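I finished the last of the Jakab movies on Friday, which means I've now seen all five. It took me most of September, because I kept falling asleep during the third one and starting it over.

If you don't know them, they're low-budget horror movies about a clockmaker who comes back from the dead in a different town each time. The first runs 90 minutes and is still the best. It has one good idea and one good location, and it stops when it runs out of both. The second is the same movie with more rain.

The third is where most people quit. It has a long courtroom section that goes nowhere, and the clockmaker isn't on screen until nearly an hour in. I did like the music. Somebody on the Cenberg forum pointed out that the main theme is the one from the first movie played at half speed, and now I can't hear it any other way.

The fourth was made by different people and you can tell. It's set on a ferry. I'd put it second overall, and I know that's not a popular opinion. The ferry crew all seem like they've worked together for years, and the fog scene is better lit than anything in the earlier ones.

The fifth explains everything, and I wish it hadn't.

## The discs

I watched the first three on the Altex box set, and the other two as rentals. The box is fine. The picture on the first movie is a lot cleaner than my old tape, although the night scenes look a bit too blue to me. The commentary tracks are worth having, especially on the second movie, where they spend a long time talking about how hard it was to rent the rain machine.

Altex only made 2000 copies and mine came with a dented corner. I didn't send it back. The booklet has two essays, and one of them gives away the ending of the fourth movie, so read it last.

## Where to find people talking about them

The Bitesach podcast did all five over one summer, one episode per movie. They're long – the one on the courtroom movie is longer than the movie – but they know the series well and they don't shout. Start with the ferry episode if you only want to try one.

Cenberg has a thread that is over 500 posts now. Most of it is an argument about whether the woman on the bridge in the first movie is the same one who shows up in the fifth. I think she is. The coat is different but she limps on the same side. 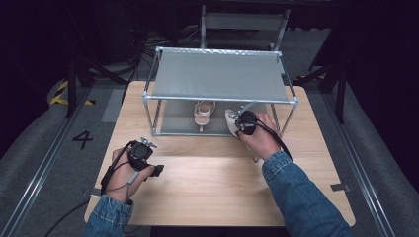
## What I'm watching next

Something short. I have a couple of old anthology movies recorded that I haven't touched since spring, and I'll probably start with those and write them up together.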